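**Stelex basketball set, red and white**
Item 1106

Sleeveless jersey in red with black numbers and lettering outlined in white. The neck and armholes have white striped trim with thin red lines. Sold with a white garment trimmed in the same two colors.

Sizes run from youth medium to adult XL. The cut is loose, so order your usual size unless you want to wear it over a T-shirt.

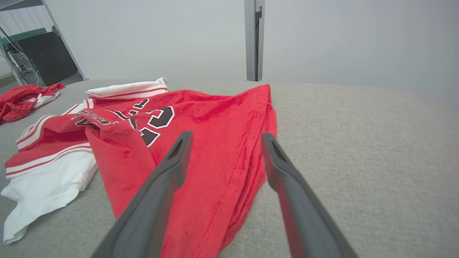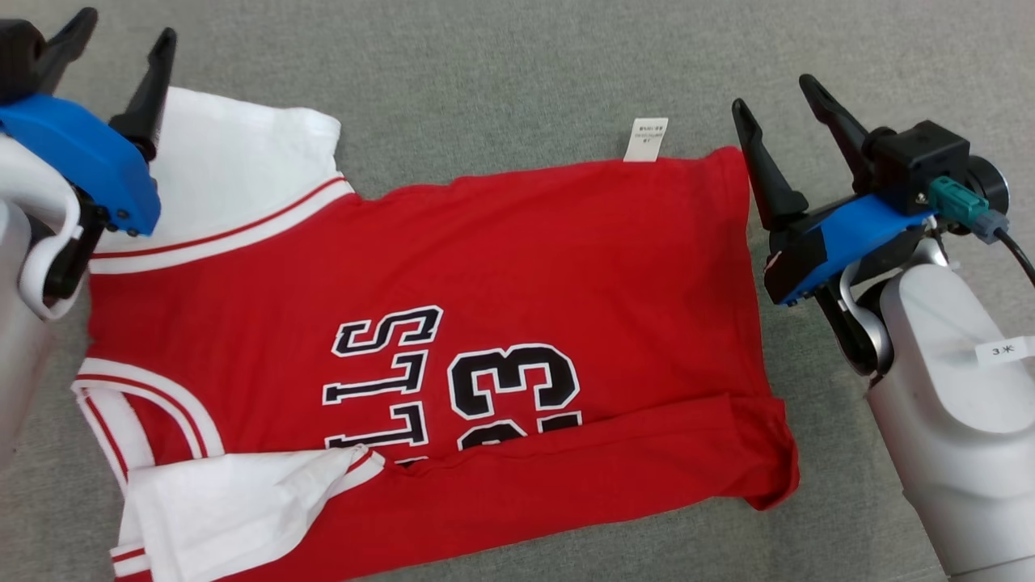 *Red jersey with black numbers outlined in white, with the white piece, on gray fabric.*

**Care**

- Wash inside out, cold, with similar colors
- No bleach, no fabric softener
- Hang to dry; do not iron over the print
- Store folded with the numbers facing in

**Ordering**

Ships from the Fasov warehouse within 3 working days. Orders placed before noon on Friday go out the same day. Shipping weight is 275 g. Returns are accepted unworn with the tags on. For team orders, use the Hinutix order form and list all sizes on one sheet.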